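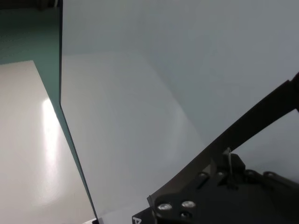 Why do cricketers stop for tea?

A long cricket match can last for days. Nobody can bat, bowl and field for a whole day without a rest, so the players take breaks. The two main ones are called lunch and tea.

In most day matches lunch comes first and lasts 40 minutes. Tea is shorter, usually 20 minutes. The time between two breaks is called a session, and a full day has three of them.

What do the players eat?

Bowlers do a lot of running, so they need food that gives them energy, such as pasta, rice or chicken. A batter who is still in may only want a banana and a drink. It is hard to run between the wickets on a full stomach.

At small clubs the tea is often made by the players' families. At Lurkstead, where the under-14 team plays, there are sandwiches, cake and a big pot of tea. The home team and the visitors sit down together.

Can the break be moved?

Yes. If it rains, the umpires may decide to take lunch or tea early, so that less playing time is lost. Tea can also be put back for a short while if the batting side has lost nine wickets, because the innings could be over very soon.

What happens to the pitch?

The ground staff sweep it and paint the white lines again if they have worn away. The umpires take the bails off the stumps when they leave the field. When they come back they put them on again, and the next bowler gets ready.

Words to know

Bails: the two small pieces of wood that sit on top of the stumps.
Innings: a team's turn to bat.
Umpire: a person who makes sure the rules are followed.

Written by Margit Lunde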